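Home | Syllabus | Handouts | Readings | Contact

Storage and Inventory for Small Shops
Handout 4: Where to put things, and how much of them

Teacher: Mohcine Naciri

In the last handout we spoke about receiving goods. Now the goods are inside the shop and each item must have a place. Many owners start with the furniture and think about the goods afterward. I recommend the opposite order. First write a list of what you keep, then how often each item leaves the shelf, and only then choose the shelf.

Open cubbies are good for items which are small, light and asked for often. The hand goes in and comes out without opening any door. The weak side is that each cubby has the same size, and the goods do not.

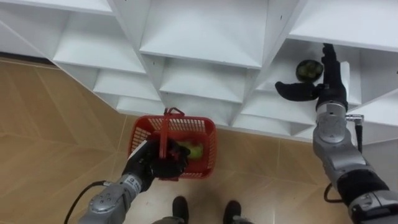

Last changed: May, by Yuxi Deng

4.1 The address of an item

Every storage place needs an address. Use a letter for the column and a number for the row, beginning at the bottom left. So B3 is second column, third row from the floor. Please do not name a place after the product in it ("the candle shelf"), as in one year the candles will have moved and the name will stay.

Write the address in the stock book next to the item. If one item lives in two places, write both, and mark which one is emptied first.

4.2 Fast and slow items

Take the sales of one full season and sort the items from most sold to least sold. In our case from class, the stationery shop Berrada, the records show 2,606 pieces sold in the season. Of these, 2,000 pieces came from only four items. These four should be between the knee and the shoulder of the person who serves. All other items can go higher or lower.

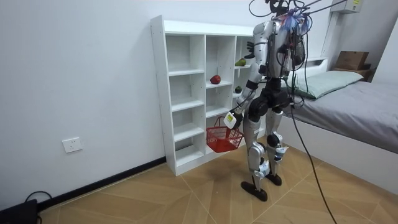

The same rule is valid for weight, with one exception. A heavy item goes low even when it sells fast. Gonzalo Pacheco asked in class what to do if the low row is already full of heavy slow items. In this case the slow ones leave for the back room, and the fast ones take their place.

4.3 The reorder point

For each fast item, calculate:

reorder point = (daily sales x days of delivery) + safety stock

Suppose an item sells five pieces per day, delivery takes 16 days, and you want 20 pieces for safety. The reorder point is 100. When the count in the book arrives at 100, you order. You do not wait until you see the bottom of the cubby.

Homework

Draw the shelves of a shop you know and give an address to every place. Then choose two items and calculate their reorder points. Students who work on the Eltano case can use the sales table from Handout 3. Tarek Salem has the printed copies.

Handout 3 | Handout 5 | Back to top
Questions about this course: write to Mohcine Naciri through the Contact page.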